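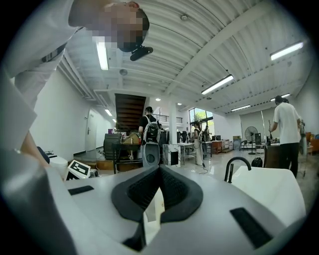 January, 7:40 in the morning. Rye starter, batch two from the Zariņš flour. I fed it with 30 g of old starter, 25 g of flour and 25 g of water, the same like yesterday, and put it on the shelf over the radiator. I have also decided about clothes: a white long-sleeved shirt, like the one in the photo, is what I want all of us to wear on mixing days. Dark wool leaves fibers in the dough and we see them only when it is already on the table.

The jar smells of apple and a little of nail polish. I think it is hungry. Raghavendra wrote in the margin last week that the Kemgate water is harder than ours in Fernden, so the two kitchens should not compare times directly. I agree with him, but I still want to compare the smell.

11:15. The starter rose to the second rubber band and has a flat top. Yesterday the top was round at this hour. I did not change anything, only the flour bag is new. The new bag feels coarser between the fingers. Question for Vaida Petrauskas: did the mill change the sieve, or did we get the wrong bag?

13:00. Mixed the test dough with 300 g of rye, salt as usual, caraway left out. It was stiff at first, so I gave one more spoon of water – maybe this was a mistake. After the rest it stuck to the scraper and I could not shape it well. I put it in the small tin with wet hands.

16:20. Baked. The crust is good, the crumb is tight near the bottom, with a wet line as thick as a coin. I took it out too early or the last spoon of water was too much. I will cut the second half tomorrow, when it has rested enough.

Vaida answered: it is the wrong bag, this one was meant for Pokville. We keep it and write "coarse" on the lid.

For next time:
– no additional water before the rest
– feed in the evening also
– borrow back the long thermometer from Raghavendra

3 comments · 2 shares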